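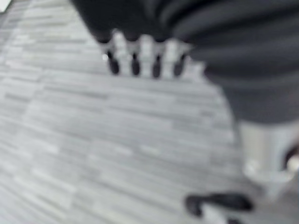 Mevelen Library's reading room has its new floor

The reading room at Mevelen Library opened its doors again this week after 22 days of dust sheets, closed signs and a great many phone calls from people wanting to know when they could have their favorite chairs back. The old brown carpet, which went down in the year the Pritchard Street extension was finished and had been wearing thin by the newspaper racks for longer than most of us care to remember, has gone. A gray one has taken its place, in a mix of lighter and darker streaks laid out something like staggered planks.

It is quite a change. Anyone who grew up doing homework in that room will remember the brown, and will probably remember the orange patch near the radiator where a piece was let in one December after a pipe burst, and which never did match. There was some grumbling when the color samples went up on the noticeboard last fall. Gray, a few people felt, was a color for offices. But the samples stayed up for a month with a pencil on a string and a sheet of paper beside them, and by the time the sheet came down the streaky gray was well ahead, with a dark green second and a plain blue a long way behind.

Branch manager Alun Phillips voted for the green himself and says he has come around. "I had my heart set on it, I really did," he told me on the morning the room reopened, moving a cart of large-print westerns back to its proper wall. "Then they got the first stretch of this down and the whole place looked bigger. You could see clear to the back windows. And it's so much quieter underfoot – you used to be able to hear every chair in the building."

The work was done by Sider Flooring, who had hoped to be in and out in 14 days and would have been, if the floor underneath had been as level as everyone believed. When the old carpet came up along the north side there was a dip that you could have lost a marble in, and that had to be filled and left to cure before anything else could go on. Ehab Hajji, who ran the job for Sider, was good enough to walk me through the trickier bits, including the doorway to the local history corner, where three different floors from three different decades meet and none of them agree on what is straight.

"With a pattern that has lines in it, your eye finds the mistake right away," he said. "So you spend the first day measuring and you look like you're doing nothing. People kept knocking on the glass to ask if we'd started yet."

While the room was shut the regular activities had to find other homes, and thanks are due all around for that. The toddler story hour went across the street to the Stusent Hall, where it proved so popular that one session drew 20 children and a very patient dog. The chess players took over two tables by the front desk. The genealogy group skipped a meeting altogether and says it will make up for it next month with a longer one and better cookies.

Not everything is back where it was. The magazine shelves have moved to the left of the entrance, the atlases are now on a lower shelf where they can be lifted without a stepladder, and the big round table has been turned a little so that nobody sits with the afternoon sun in their eyes. Two of the armchairs are still away being re-covered. If you were fond of the one with the loose arm, it is one of the two, and it will be coming home with the arm fixed.

Mr. Phillips has a few small requests. Drinks are still welcome in the reading room as long as they have lids. There is a new mat inside the Pritchard Street door, and he would be grateful if everyone gave their boots a proper wipe on it, as the spring mud is not over yet. Strollers can be left in the side hall as before.

Offcuts from the new carpet have been kept for repairs, but the better pieces of the old brown one are free to anyone with a shed, a workbench or a cat to please. They are rolled up in the side hall and can be collected whenever the library is open. Please ask at the desk for a hand with the larger rolls, as they are heavier than they look.

Posted 2019-03-24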